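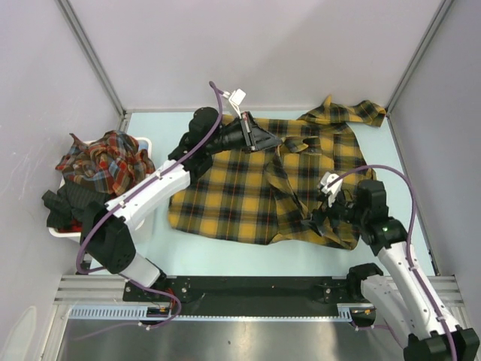
Bethel Kahsay

Jun 14, 2019

Flannel shirts: hang them or fold them? And what are you all doing about the collars?

OK, so I've been reading this board since March and finally made an account, because I need opinions from people who care about laundry as much as I do. My husband does not. He thinks a chair is a closet.

I own way too many plaid shirts. Flannels, brushed cotton, those thin ones you can wear in summer if you roll the sleeves. Yellow and black is my favorite combination and I will buy anything in it, which is how I ended up with 4 that my sister swears are the same shirt. (They're not! One has pearl snaps.) We moved into a smaller place and the closet rod is maybe long enough for my husband's work clothes and my two dresses, so the shirts have to go in drawers now.

Here's my problem. I fold them fresh out of the dryer, they look great, and a week later the collars are crushed flat on one side and the button front has gone all wavy. I've tried folding in thirds and I've tried rolling. Rolling was a disaster, everything looked like a used napkin. I also bought a Flendex folding board because a lady at work raved about it, and it's fine for T-shirts, but the sleeves on a flannel are so bulky that the thing pops back open on me.

So do I give up and buy a second rod? Or is there a trick?

pegboard_annie wrote:

Welcome! Button them before you fold. Top button, one in the middle, and the bottom one. It's a pain but the wavy front is from the two sides sliding around on each other in the drawer. Once it's buttoned, lay it face down, smooth from the middle out toward the side seams, and pull each sleeve straight before you bring it across.

Also, stand them up in the drawer instead of stacking. A collar at the bottom of a stack never had a chance.

tumblelow wrote:

Gonna disagree with Annie on buttoning. I used to do that, and all I got was a little pucker at every buttonhole. I leave mine open and overlap the fronts by hand. What really matters to me is taking them out while they're still a tiny bit damp. If you let a flannel go bone dry in the dryer, those creases are in there until the next wash.

And skip the folding boards. I had the Flendex too. Mine is under the leg of my washer right now, keeping it level.

pegboard_annie wrote:

Tumble, if you're getting puckers then your shirts are shrinking at the placket. Wash cold!

tumblelow wrote:

I do wash cold. I've washed cold since college. Some of us just own cheap shirts, Annie.

Bethel Kahsay wrote:

Haha OK, I'm going to try both, two shirts each way, and see who wins. Quick question on the damp thing though. Don't they get musty in a drawer? My dresser is against an outside wall and I'm already paranoid about it.

tumblelow wrote:

Oh no, don't put them away damp! Sorry, should have said. Take them out, shake them hard, smooth them out flat on the bed or a table, and leave them there while you do the socks and towels. By the time you get back they're ready to fold. I do it with the fronts open so air gets to the inside.

MrsGrommet wrote:

Hang them. I'm sorry, I know you asked about drawers, but a shirt with a collar goes on a hanger and that's how I was raised. We put a Tedesco double rod in my son's room, the kind that hooks over the one you've already got. No drilling. His closet is tiny and it held everything he owns, including a winter coat he refuses to wear.

Use a fat hanger, too. Wire ones leave those bumps on the shoulders.

dale_in_the_basement wrote:

We had the Tedesco. It slid to one end every time somebody took a shirt off it and then the whole business dumped on the floor at 5 in the morning. Wrapped some rubber shelf liner around the top hooks and it quit doing that, but I wouldn't call it a great product.

I fold my flannels in half the long way, sleeves down the back, then in half again at the belly. Takes me 9 seconds, my daughter timed it. Do they look perfect? No. I'm wearing them to clean gutters.

MrsGrommet wrote:

Well, ours never slid. You may have it on a round rod, Dale, ours is oval.

dale_in_the_basement wrote:

It's round. Huh.

Bethel Kahsay wrote:

I just went and looked and mine's round too, so shelf liner it would be. Has anybody tried the closet systems from Koltberg? The one I want is $166 for the small tower with the shelves, and I keep putting it in the cart and taking it back out.

halfpastlint wrote:

I have the Koltberg tower. The shelves are good, the drawers are shallow, so if you do Annie's standing-up method the shirts stick out the top and it won't close. Measure first. You'd have to fold them one extra time and then you're right back to crushed collars.

For the collars, cut a strip of cardboard from a cereal box and curl it inside the collar band. Looks silly, works great. Mine have been through a couple of moves that way.

pegboard_annie wrote:

Ooh, the cereal box thing is good. I use rolled-up socks but they always wander off.

Bethel Kahsay wrote:

Update! Two buttoned, two open, all of them standing up with cereal box collars. So far the collars look fantastic on every single one. The fronts are better on the buttoned ones, sorry Tumble, but I do see a bit of pucker on the pearl snap shirt, so you're both a little right. Leaving the Koltberg in the cart for now.

tumblelow wrote:

Snaps don't count as buttons and I want a recount.

halfpastlint wrote:

Which cereal? The thin boxes get floppy on me after a while, the big family size ones hold up better.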